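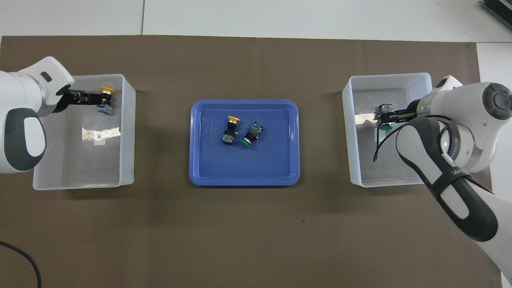

Workshop Notes: Sorting and Storing Push-Button Switches

August 17, 2026

The Wemitz parts room now keeps its push-button switches by cap color. Until May they were kept by the panel they had come off, in 41 small envelopes, and finding one green button could mean opening most of them. The new arrangement is described below for members who draw from the stock or return parts to it.

Scope

The procedure covers panel-mount push buttons with round caps, complete with contact block. It does not cover selector switches, key switches, emergency stops or loose lamps. Those stay in the gray cabinet until Oranuch Ongart has finished relabeling it. Buttons without a contact block go in the drawer marked Incomplete, whatever their color.

Layout of the bench

Use a shallow tray with a raised rim for unsorted parts and an open-topped bin on each side of it. Yellow goes to the left and green to the right. Keep this order even if you are left-handed; two people often share the bench, and swapped bins were the main source of errors in the first month. Cover the bench top with brown paper or a mat before starting. Contact blocks have small screws, and a dropped screw rolls a long way on a bare top.

Load the tray lightly. A few switches at a time can be turned over and read without tangling. A full tray hides the short ones under the long ones, and the clear parts of the housings are hard to pick out in a heap.

Red, blue and white caps are not sorted in the same pass. Leave them in the Kalinowski crate under the bench, and when there are enough of one color to fill a bin, run them as a separate batch.

Handling

Pick up each switch by the body or the cap. Do not lift it by the contact block. On several of the older types the block is held only by a latch, and it will come away if it is pulled at an angle. A block that has come off should be refitted at once and pressed until the latch clicks. If it will not latch, tag the switch and put it aside.

Lower the switch into the bin. Dropping it from the rim has cracked at least three housings this year, all of them clear plastic.

Checking

Color sorting is only the first step. Before a switch goes onto the shelf it gets a short check at the meter:

Press the cap 5 times and confirm that it returns fully each time.
Set the meter to continuity and read across the contact terminals, first released, then pressed.
Write NO or NC on a paper tag according to the result. If the block has both, write both.
If the reading flickers while the cap is held down, reject the switch.

Cap color says nothing about the contacts. Green is commonly used for start and usually comes with a normally open contact, but the stock is secondhand and blocks have been exchanged over the years. In the first checked batch, 14 green buttons turned out to have normally closed contacts. Anyone wiring a start circuit from the tag alone should still take a reading before power is applied.

Illuminated types need a further note of lamp voltage. If the voltage is not printed on the block, leave that line of the tag blank. Do not guess from the size of the lamp holder.

Shelving

Checked switches go in the Lisness drawers on the north wall, yellow in the top row and green in the second. Lay them with the caps facing forward. Tags should hang over the front edge so they can be read with the drawer half open. Each drawer takes around 30 switches before the blocks start to catch on the runners above.

Stock is recorded on the Flerka sheet clipped to the end of the shelving. Enter the date, color, contact type and number taken or returned. Members who take a switch for a trial fit and bring it back unused can cross out their own line.

Cleaning

Caps may be wiped with a cloth dampened with water and a little dish soap. Solvent cleaners cloud the clear housings and should be kept away from this bench. Contacts are not to be filed or sanded. If a contact is dull but reads correctly, leave it alone.

Open points

Two matters are still undecided. The first is whether switches with different mounting hole sizes should share a drawer; at present they do, and the size is written on the back of the tag. The second is what to do with yellow caps that have faded toward cream. Ratree Ratanaporn has proposed a reference cap, fixed to the wall above the bench, with anything paler than it going into the white batch. Comments on either point can be left in the parts room book or handed to her at the bench.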